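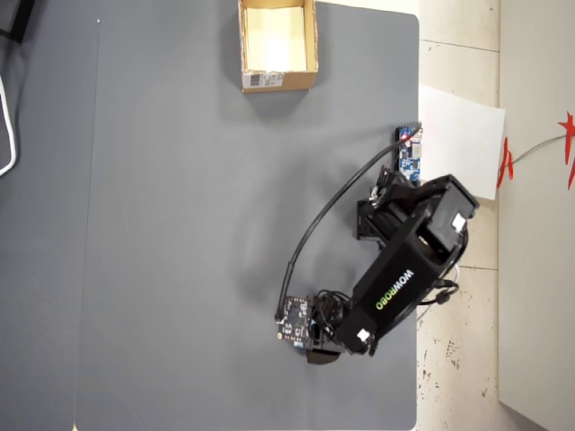 3. Touring, Venue Size and Audience Composition

3.1 Setting and sources

The Nellari company has performed glove and rod puppetry in towns along the Coltel valley since its first season under Benvinda Peixoto. Its repertoire consists of short comic pieces, usually performed in pairs, and one longer work, The Salt Bride, which takes up a full evening. This section considers how the size and type of venue relate to who attends, and how far the answer depends on the piece being performed. The staging of the works themselves is treated in Section 4.

Three sources were used. The first is the company's box office ledger, which lists each ticket sold by price band and, for most venues, by the town of the buyer. The second is a set of audience cards handed out at the door and collected after the final bow. The third is a group of interviews with company members and venue managers, conducted by the second author. The ledger and the cards were kept separately and cannot be joined at the level of the individual visitor. All comparisons below are therefore made at the level of the performance.

The cards asked for age group, distance traveled, whether the visitor had seen live puppetry before, and whether the visitor had come with children. A total of 2798 usable cards were returned. Cards with no age group marked were dropped. Where one adult had filled in a card for a whole family, which the wording of the first version allowed, the card was counted once and assigned to the adult. The wording was changed in May, before the second half of the tour, and the two versions are reported together only where the question was the same in both.

3.2 Classification of venues

Venues were sorted into three classes. Halls are rooms with a raised stage and fixed seating. Rooms are spaces with loose seating and no raised stage, such as school gyms and parish rooms. Open sites are squares, courtyards and market grounds where the booth is set up on the pavement. The tour used 15 venues in all, of which five were open sites. The Grunbridge theater, where the balcony was closed for repairs, was classed as a hall on the basis of its remaining seats.

This scheme follows the one proposed by Abreu for amateur drama, with one change. Abreu treats ticketed and free performances as separate classes. In the present case nearly all free performances took place at open sites, and a separate class would have repeated the same division under another name. The exception is the free matinee at Figueiredo, held in a hall and paid for by the town. It is kept in the class of halls but is marked in Figure 1, which gives the share of first-time visitors for each venue.

Figure 1. Share of first-time visitors by venue, grouped by class. Open circles mark free performances.

3.3 Results

First-time visitors made up a larger share of the audience at open sites than in halls. The difference holds for both versions of the card. Rooms fall between the two but vary widely, and the spread within this class is larger than the gap between the class averages. Two of the rooms were school gyms where the local school had sent home a notice, and both show a high share of first-time visitors who came with children.

Distance traveled runs in the opposite direction. Visitors to halls came from farther away, and the longest trips were made for The Salt Bride. When only the short pieces are compared, the difference between halls and rooms becomes small. Part of what looks like an effect of the venue is thus an effect of the program, as the longer work was never performed at an open site. Its lighting plan requires a darkened space, and the change of booth between the second and third acts takes about 10 minutes.

The Figueiredo matinee resembles the open sites more closely than it resembles the other halls. This is consistent with the view that price matters more than the building, but one performance is too little to support a firm claim.

3.4 Interviews

Company members described open sites as harder to play and easier to fill. Tiago Torres, who has worked the rod figures since joining the company, reported that the short pieces are cut further when played outdoors, with the spoken prologue left out and the chase moved forward. Horácio Sequeira, who manages two of the halls, put more weight on the calendar than on the piece, and said that a puppet evening placed next to a concert series draws from the concert audience.

3.5 Limits

The return rate of the cards is not known for open sites, where people came and went during the performance and no head count was made. Visitors who stayed to the end are likely to be overrepresented. Callum Jardine has suggested collecting cards at fixed points during outdoor performances, and this method will be used on the next tour.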